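Eltach school science rooms to reopen in July after water damage

The science rooms at Harawira Middle School in Eltach will reopen in July, the school district said, ending a long stretch in which classes had to make do with borrowed space in the library and the cafeteria.

The rooms have been closed after a supply pipe above the ceiling split over the winter break. Water ran for most of a night before it was shut off. It soaked the ceiling tiles, got under the flooring and ruined most of the cabinets along the north wall. Two classrooms and the prep room between them were affected. The rest of the building stayed open.

The district had first planned to have the rooms ready by spring. That date slipped when workers pulled up the floor and found that the damp had spread into the hallway. The hallway floor was added to the job, and the contractor, Bollico, had to wait for a second delivery of flooring to match.

Work now left to do includes connecting the sinks, hanging the doors on the new cabinets and testing the gas shutoffs. A county inspection has to be passed before students can use the rooms. The district said it expects that to take place in the last week before opening.

Insurance is paying for the repairs to the building. It does not cover all of the teaching supplies, many of which were bought over the years with small grants and were never listed. The parents' group held a rummage sale and a pancake breakfast to help replace them, and 137 families gave money or goods. Juletti, the hardware store on the main street, gave $1000 toward glassware, safety goggles and storage bins. 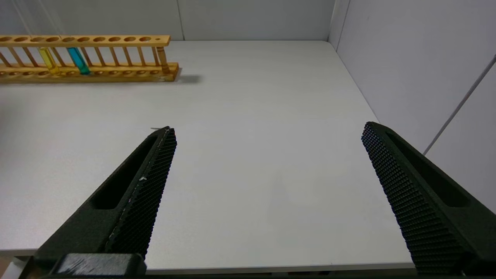 Test tubes in a wooden rack. Glassware is among the supplies being replaced at Harawira.

Teachers kept most lab work going through the spring, with changes. Lessons that needed running water were moved to the cafeteria, where classes could use the kitchen sinks before lunch was served. Anything that called for an open flame was put off. Eighth graders, who normally do a long unit on heat and energy in the spring, did the reading first and will be offered the lab part as a summer session.

That session will be the first use of the repaired rooms. It runs for 10 mornings and is open to any student who was enrolled at the school this year, with eighth graders given first choice of places. There is no charge. Classes start at 9 a.m. and end before noon, and the late bus will not run, so families will need to arrange rides home.

Sign-up forms are at the front office and can also be picked up at the Eltach library. Students who need a loaner pair of goggles should check the box on the back of the form.

The district is also looking at the pipes in its other buildings. The elementary school has the same kind of supply line above its art room — it was put in during the same remodel — and a section of it will be replaced over the summer. The art room will be closed while that work is done. Summer meals at the elementary school will be served as usual, with the entrance moved to the parking lot side.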